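Notes for the January talk, Vondholm library, second half

Pick up from the slide on rents. Say that Odine had 607 households on the old water meter and that most of them never read their own bill. Pause there. Halima Makokha's survey comes next - mention that she did the door-to-door part herself over 2 winters.

Read the short quote from Irena Makowska, then move on. Don't get into the pricing argument yet, it comes up in questions anyway.
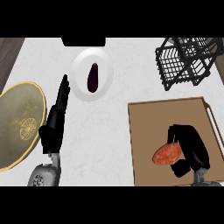
Leaks in the kitchen are where most people lose water without noticing. A slow drip behind the sink ran to about 3,765 gallons in one Odine house before anyone called a plumber. Stone patterns hide a thin film of water well, and a white counter with faint grey veining like this one is a good case. Tell them to wipe along the back with a dry paper towel and look at the towel.

Then the shutoff valve. Ask who knows where theirs is. Wait for hands.

Last slide is the phone number. Leave it up during questions.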